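2018-01-03

Notebook, sorting bench. Planning for the equipment money.

We must give the equipment list before the budget closes, so I write here what I think we need and what can wait. Please add your remarks under the entry and do not change the numbers without writing why.

State of the bench. Two arms, two section table, four yellow bins, one steel tray for the parts to be sorted. I do not ask for a new arm. The arms are good enough for the work we have until May and a third one would not find place at this table. What costs us time are the small things: cables, bins, and the parts themselves.

1. Cable guiding. This is first on my list. The cable on the right arm is only held by straps on the forearm and after that it goes free. In the lower positions it comes down to the table and I have to watch it. I asked two firms for a guiding set. Serkora offers a set for 300 per arm, with clips which can be moved without tools. Lamell offers one for 145 per arm, but the clips are screwed and the delivery is longer. I prefer Serkora for the right arm and to wait with the left one. If the Lamell set is enough we can take it for the left arm later.

2. Bins. The yellow ones have the right size and I do not want to change the size, as all the taught positions depend on it. But the floor inside is glossy and gives reflections, and I would like to have matt inserts. Plusteo cuts mats to measure. I have no price yet. I will send them the inner dimensions tomorrow, measured at the floor and not at the rim.

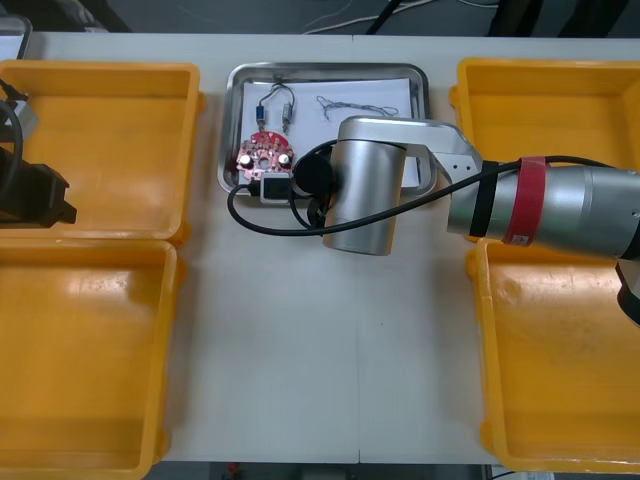
Bench with mixed parts in the tray, bins empty. Right arm over the tray, left gripper at the edge.

3. Tray. Same problem with reflections, the rim is shiny. For the moment we put a sheet of white paper under the parts and this helps for the middle of the tray, but the rim stays as it is. Black connectors like to be on the rim, I do not know a good solution for this. A deeper tray would be worse for the gripper. Perhaps a matt coating. To ask Plusteo in the same letter.

4. Test parts. We work now with what was in the drawer: a round red board, a connector, some pieces with leads, thin grey wire. For the first trials this was fine. For the next step we need more pieces of each kind, otherwise we only learn to sort these ones. Yoo sells mixed lots of used electronic parts, 657 for the large lot. This is too much in one time, in my opinion. They also have a smaller lot, but they could not tell me on the telephone what is inside. I asked for a list.

The thin wire is a question for itself. It makes a tangle and I do not know if it should be one object or many. I propose we keep it in the tests but do not buy more.

5. Reserve. I want to keep 500 for repairs. Last year we had nothing for this and we waited long for a simple plug.

Order if the money is not enough: cable guiding right arm, reserve, mats for bins, test parts, tray, cable guiding left arm.

Not asked for this time: new lamps (first we see what the mats do), new table. The seam in the middle of the table does not disturb us, the heights of both sections are the same when I put the ruler across.

To do:
inner dimensions of bins to Plusteo, together with the question about coating
list of contents from Yoo
ask Serkora if the price is with or without delivery
tidy the loose cables on the floor behind the table, this costs nothing and we should do it before we order anything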